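Three weeks with the Grustia kitchen pack

I put off buying the Grustia simulator for most of the summer. My own arm lives in the garage in Ravudstead, next to the water heater, and I figured that if I wanted to practice on a fridge I could walk ten feet and use the real one. Then I cracked a drawer front in August and my wife suggested I find another way.

So in September I signed up for the kitchen pack. It's a monthly plan with a 17 day trial, and it comes with 20 appliances and a set of loose items to put in them. You pick a room, pick an arm, and drive it with a game controller or a script. I used both.

Setup took me an evening. The installer wanted a newer graphics driver than I had, and it didn't say so until the end. After that it ran fine on my desktop, which is a few years old. The laptop was too slow to be any use.

The cabinets are the weak part. Hinges feel too light, and a door will swing all the way open if you brush it. Grigoris Giannakopoulos, who runs the user forum out of Vuldale, told me you can raise the friction in the settings file. I set it to 8 and the doors behaved. It should ship that way.

The sink I can't say much about. There's no water in it, so all you can do is put cups in and take them out.

The fridges are what I'd pay for. Each door and drawer moves on its own, and you can load the shelves with whatever food you like before a run. My usual job is to bring the gripper in low to the crisper handle and pull without hitting the open door. That door takes up a lot of room, and coming in from the right you have to think about the elbow as well as the fingers. I must have bumped the door bins 3 times before lunch on the first day. In the garage that would have been a mess to clean up. At my desk I hit reset.
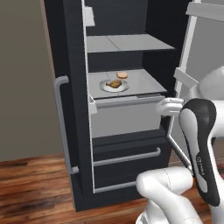 Going for the crisper drawer, with a drumstick on the shelf above.

The food looks better than it needs to. I'd trade some of that for a proper log of contact forces, which you only get on the higher plan – the one sold as Greenwood. I don't do enough to justify it.

Support answered me once in a day and once not at all.

I'm keeping the basic plan through the winter, while the garage is too cold to work in. The next thing I want to try is the dishwasher, if I can get the lower rack to stop jamming.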